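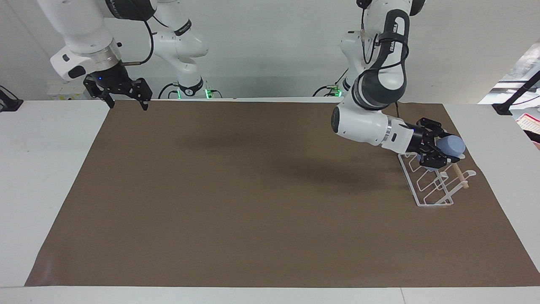 Ticket 927: Etikettendrucker im Versand druckt jede zweite Seite leer
Gemeldet von: Eftychia Lambrakis
Status: in Beobachtung

Hallo zusammen, ich schreib das mal der Reihe nach auf, weil ich inzwischen selbst durcheinanderkomme. Der Lumov druckt seit dem Update auf Version 19 nach jedem Versandetikett ein leeres hinterher. Bei Einzeldruck fällt das kaum auf, aber gestern hatte Elvira den Stapel für Naltmont dran und danach lag der halbe Tisch voll mit weißen Aufklebern (schade um die teure Rolle!).

Was ich schon probiert habe: aus und wieder an, neue Rolle rein, Sensor mit dem Pinsel sauber gemacht. Hat alles nichts gebracht. Kalibrierung über die Vorschubtaste läuft durch, Testseite kommt perfekt raus – und dann aus Trerkemano wieder leer, voll, leer, voll. 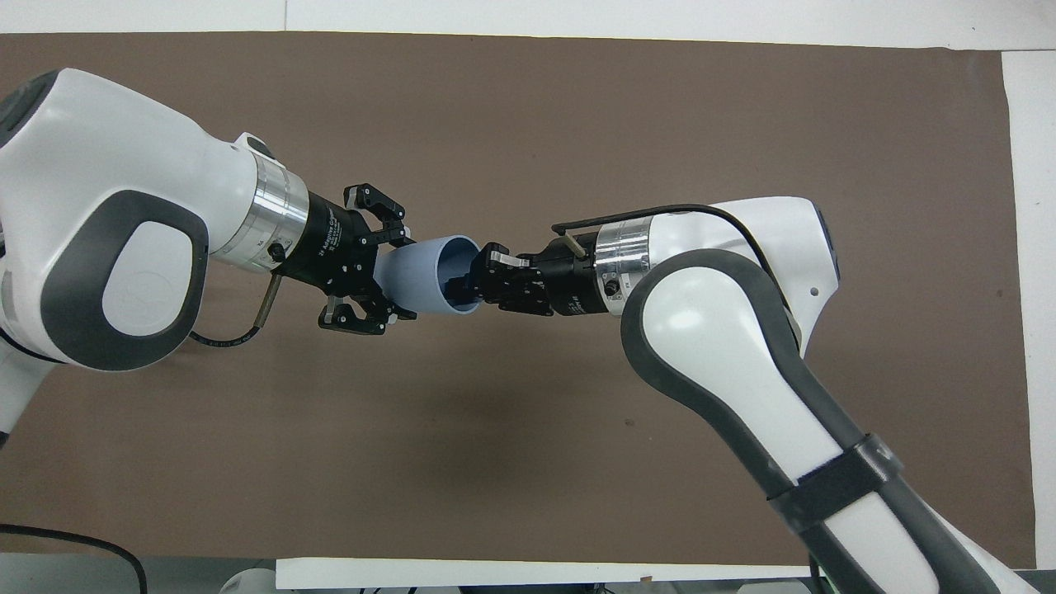 Zuletzt geändert: 07.09.2026

Nachtrag: Jairo hat sich auf meinen Rechner geschaltet und gesehen, dass der Treiber beim Update auf das Standardformat zurückgesprungen ist. Da stand eine Etikettenlänge, die 14 mm zu groß war. Er hat unser altes Profil aus der Sicherung vom März geholt und seitdem kommt bei mir alles sauber raus, juhu!

Bei Angelica am Packplatz geht es allerdings noch nicht. Fehlercode 1866, und der steht in keinem Handbuch, das ich hier finde. Ihr Rechner hängt noch am alten Druckserver, vielleicht liegt es daran? Yolanda, kannst du da mal draufschauen, wenn du wieder im Haus bist? Bitte vorher kurz anrufen, sonst laufen gerade Sendungen durch.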